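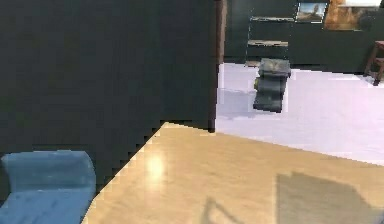
How to oil a wooden kitchen table

Posted by Aaliyah Desjardins, 14 August 2019

I love this job. It takes one afternoon of proper work and then a bit of patience, and the first wipe of oil over bare wood is one of the best moments in home repair. The grain jumps out at you, the colour warms up, and you wonder why you left it so long!

These instructions are for solid wood tables. If yours has a veneer, go very gently with the sandpaper (a veneer can be thinner than a millimetre) and skip the coarse grade altogether.

What you need

Sandpaper in 120, 180 and 240 grit
A cork or rubber sanding block
A dust mask
Hardwax oil, 650 ml is plenty for a table that seats six
Lint-free cotton cloths, old T-shirts are perfect
A soft brush and a vacuum cleaner
Rubber gloves
Old sheets for the floor

Is it oil or varnish?

Find out what is on the table before you start. Put a few drops of water somewhere out of the way and leave them for ten minutes. If the wood goes darker underneath, the old finish is worn or it was oiled to begin with. If the water sits there in beads and nothing changes, you may have varnish, or oil that is still in good shape. Scrape a tiny spot on the underside with a blade. Varnish comes off as clear flakes or curls, and all of it has to go, or the new oil will sit on top in sticky patches.

Sanding

Wash the table with warm water and a drop of washing-up liquid, rinse it, and let it dry overnight.

Start with the 120 grit and always go along the grain. I can't say this strongly enough. Scratches across the grain hide beautifully until the oil goes on, and then there they are, every one of them. Use long, even strokes and don't lean on the block. If you have a stubborn ring from a mug, sand a wide area around it, otherwise you end up with a dip that you'll feel every time you put a plate down.

Move to 180 when the whole top looks the same dull colour all over. Vacuum between grades. Finish with 240, and ease the sharp edges with a couple of light passes while you're there. My own table (ash, bought second-hand in Chisholm) took 3 sheets of each grade, but it had been through a lot.

Now close your eyes and run your hand over it. Your fingers will find rough bits that your eyes missed.

First coat

Open a window. Stir the tin well, and don't shake it, as the bubbles are a pain. Pour a little oil on to a cloth and work it in along the grain, a section at a time. Leave it for 20 minutes, then wipe off everything that hasn't soaked in with a clean cloth. Be thorough! Oil left standing on the surface dries tacky, and you'll be sanding it back tomorrow.

Leave it overnight, or longer if the tin says so.

Second coat

Rub the dry surface very lightly with the 240 grit, just enough to take off any fuzz, and wipe away the dust. Then do exactly the same again with less oil. A third coat is worth it around the places where people sit.

About those cloths

Please read this bit. Oily rags can heat up by themselves as they dry and catch fire, even hours later. Spread them out flat outdoors to dry, or soak them in water and seal them in a metal tin before you throw them away. Never leave them screwed up in a heap.

Looking after it

You can use the table gently after a day or two, but keep hot pans and wet cloths off it until the oil has fully hardened, which can take a couple of weeks. After that, wipe up spills when you see them and use a damp cloth for cleaning. I give mine a thin fresh coat every June, when the windows can stay open all day.

Robel Weldu asked whether the same method works on a chopping board. The sanding does, yes, but use a food-safe mineral oil and top it up whenever the wood looks pale and thirsty.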